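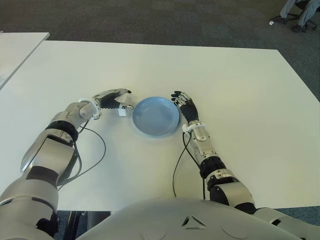 The Plate and the Table: Notes on Color, Rim and Placement in Shared Dining Rooms

Home Talks Papers Dining Services Contact

7 March 2018
By Jozefína Danko

Speaker notes. To be read with the slides. Passages in parentheses are for the speaker only.

Opening

Good morning. I am grateful to the Cartwright dining service for the invitation, and to Marcus Doucet for arranging the room. My subject is a modest one. I propose to speak for half an hour on the dinner plate, on the surface that carries it, and on the relation between the two. I shall say very little about food.

The Tastotow house opened its dining hall in 1883. The first surviving order book lists plates, soup plates and serving dishes by size and by price, and gives no color for any of them. White was assumed. Tables in the hall were dark at that time, and they remained dark until the long tables were sold. When white tabletops replaced them, the white plates stayed in service. The order books record no discussion of the change.

(Pause. Ask how many present have white plates on white tables at home.)

Slide 1. Color against the surface

A pale blue plate on a white table is a quiet combination. The difference in color is small, and some of our colleagues have argued that it is too small to be of use. I would ask you to look at the edge of the plate before you look at its color. On a matte white top, a plate with a raised rim throws a slight shadow, and the shadow helps the eye find where the plate ends. The blue then does the remainder of the work.

Strong colors were considered during the review. Dark red and navy plates show clearly from across a room, and rice and fish are easy to see on them. Gravy and stewed fruit are harder. The diners at Cartwright also told us, in writing and at some length, that they found navy plates gloomy at breakfast. Light blue was the color to which the fewest people objected, and I do not consider that a poor basis for a purchase.

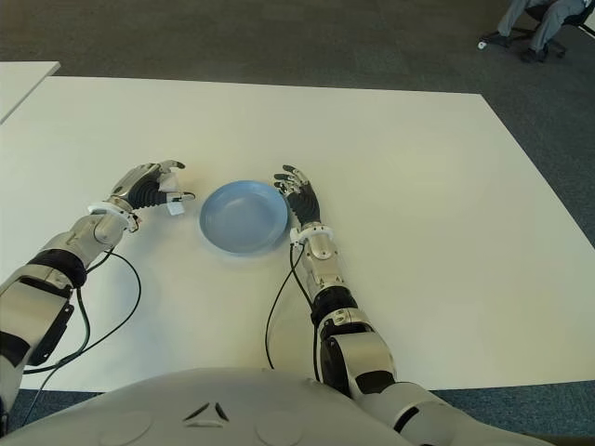
Vaughan Trevaskis has asked in correspondence whether a colored rim on a white plate would achieve the same result at a lower price. He notes that Clesener offers banded plates in four colors, and that a band is cheaper to match when pieces have to be replaced. It is a fair question. My reply to him was that a band marks the border of the plate well, but leaves the center as white as before, so that mashed potato and white fish remain difficult to distinguish from what they are served on. He has since written again to say that he would still buy the bands for side plates. I agree with him as to side plates.

Slide 2. The rim

The second matter is depth. A shallow plate with a raised rim serves most of the menu. It stacks well, it can be lifted by the edge, and it gives the diner something to push a fork against. A flat plate without a rim looks well in a catalog and performs badly with peas.

The Drurska pattern, which was used in the upper dining room for a number of years, had a wide, nearly horizontal rim. It was handsome. It also took up a good deal of table and left a small basin in the middle, and servers tended to rest their thumbs in the wrong place when carrying it. A narrow rim that rises at the edge corrects this. When sample plates arrive, I recommend that they be handled by the people who will carry them, with a full portion on the plate, before any paper is signed.

(If time is short, omit the Drurska paragraph.)

Slide 3. Placement

Our written guidance on placement is brief. The plate is set in the middle of the diner's place, far enough from the near edge of the table that a sleeve does not catch it, and close enough that the diner need not lean. Both sides are kept clear for the hands. Cups go beyond the plate. Small items, such as a sugar cube, a butter pat or a tablet dispensed with the meal, should never be put down directly on a white table.

This last point deserves attention. A small white thing on a white surface is easily overlooked, even by a diner with good sight, and it is easily swept away with the crumbs. Beside a blue plate the difficulty is the same, as the plate lends its color only to what is placed on it. The remedy is a small colored dish, or the plate itself. 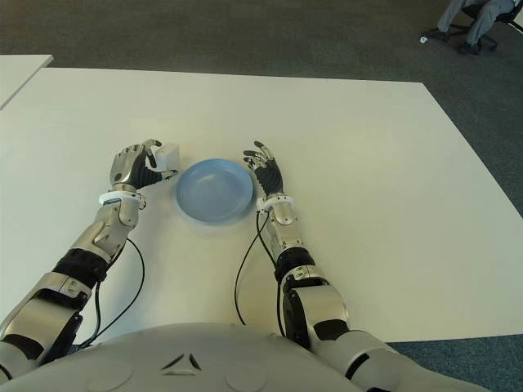 Tipene Brunton's notes from the lower dining room bear on this. He recorded what was left on the tables after the evening meal during July, and the most common item by a wide margin was wrapped or unwrapped sugar. Spoons came second. He did not set out to study sugar, and his notes are chiefly concerned with how long it took to clear. They are attached to the handout as an appendix, with his permission and in his own spelling.

Slide 4. Laying and clearing

Plates should be lowered to the table, near side first, and released once the whole foot is resting on the top. They should not be slid. Sliding marks a matte surface over time, and the marks gray the white. For clearing, the plate is taken by the rim with the hand well clear of the basin. Two hands are proper for a full plate. A server with one free hand should make two trips.

The current inventory stands at 1402 pieces, of which 736 are dinner plates. The seating plan for the main room calls for 71 places at each sitting. There is accordingly no need for any plate to be hurried from the wash to the table, and I ask supervisors to say so plainly to new staff.

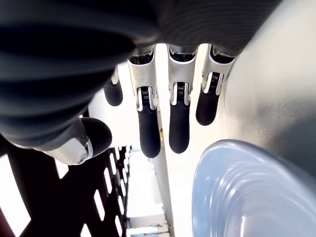

On the question of drying, plates are to stand in the rack until they are needed. Cloths are permitted for serving dishes. A plate stacked damp will hold to the one beneath it, and the person laying tables will then lift two together and put one of them down harder than intended. Darcy Wihongi has proposed a second rack beside the hatch, and the drawings for it are on the table by the door.

Matters for discussion

Whether side plates should be banded, as proposed above.
Whether soup plates should follow the same color or be ordered in white.
Whether small colored dishes should be laid at every place or brought on request.

(Leave the slide with the plate on screen during questions. Collect the sample plates before the room is cleared for lunch.)

Handouts and the appendix are available from the Dining Services page. Written comments may be left with Marcus Doucet until the end of the meeting.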